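Getting flaky stuff off the inside of a metal bin?

Asked by Bresow

I've got a big open sheet-metal bin that I dump odds and ends in (parts, lids, whatever's in my pockets) and the inside looks awful. Scuffs all over the floor, plus a pale crusty patch on one wall that keeps shedding flakes onto my stuff. Do I sand it? Paint it? I'd love to keep using it, it cost me nothing!

Munshi
Just line it with an old towel and forget it.

Uddale
Sanding works, but go easy and wear a mask if you don't know what that coating is. I did mine in January with a plastic scraper first, then a damp rag, and left the scratches alone. Scratches don't hurt anything. I wouldn't paint the floor of it, you'll be chipping it again in a week.

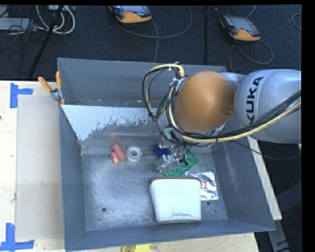 Posted by Usa Onsri | 9 May 2021 | 8 helpful votes

Mottled gray floor, pale patch with a ragged edge up below the back wall, same story as yours! I only care about the flaky bit. Scrape whatever lifts, wipe it down, stop there. And take the small things out first (I didn't, and picked flakes off everything for an evening).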